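Trollura software group - minutes of the progress meeting, March 2019

Present: Agnes Halliday (chair), Skye Skinner (minutes), Pollock team, Zater team
Apologies: Lonetti

1. Minutes of the February meeting
Agreed with one correction. Item 4 should have read "planner timeout", not "planner restart".

2. Dataset and labelling
The garment set now holds 3,189 recordings, of which 795 have keypoint labels for collar, cuffs and hem. The Zater team asked whether labelling could stop there until the new tool is ready. Agnes said no, as the sleeve labels are still thin. Labelling to carry on with the old tool.
Two people had been using different rules for a cuff that is folded under. Agreed that a hidden cuff is marked hidden and given no position. Earlier labels to be checked.
Action: Zater team

3. Perception
The segmentation model loses part of the garment where a strong shadow crosses it. Skye has tried brightness changes in training - masks are better on plain fabric, no change on stripes. The meeting preferred this to changing the lamps, which would make the older recordings harder to use.
Hem detection now runs at 30 frames a second on the bench computer. The logging process slows it down when both are on the same machine. Logging to be moved.
Action: Skye Skinner

4. Planning and control
The Pollock team reported on the change to the hem pull. The planner used to send a fixed distance; it now sends a direction and a force limit, and the controller stops when the limit is reached. The limit is set per garment in the config file. Agnes asked for a default, so that a missing entry stops the run at start-up with a clear message. Agreed.
Planner timeout is 40 seconds. Left as it is for now.
There was some discussion of which frame the grasp points should be stored in. Table frame was agreed. Code that still uses the camera frame is to be listed before anything is changed.
Action: Pollock team

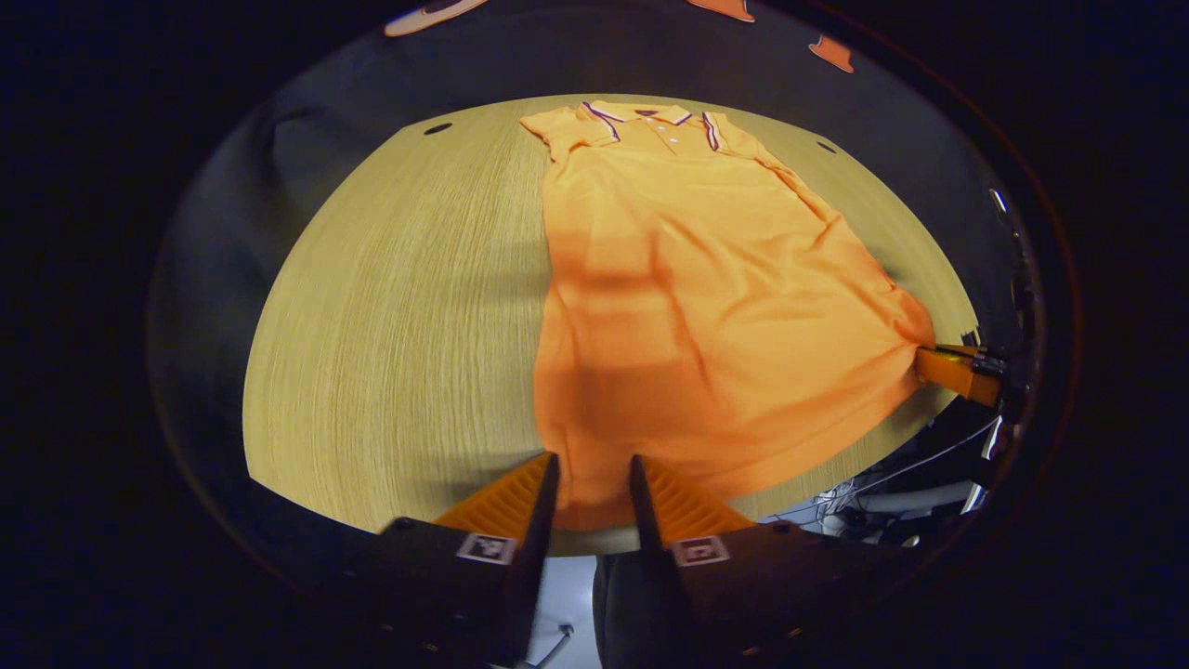

Polo shirt on the table, with a gripper holding the fabric near the lower right of the hem.

5. Tooling
The replay viewer opens old and new log formats again. Marker poses can be switched off in the side panel. Skye asked that the viewer show the config version next to the run name. Lonetti to be asked for an estimate.
Action: Agnes Halliday

6. Any other business
Release notes are to go in the repository and no longer by email. Names of test branches should include the garment type.

Next meeting: date to be sent round by Skye.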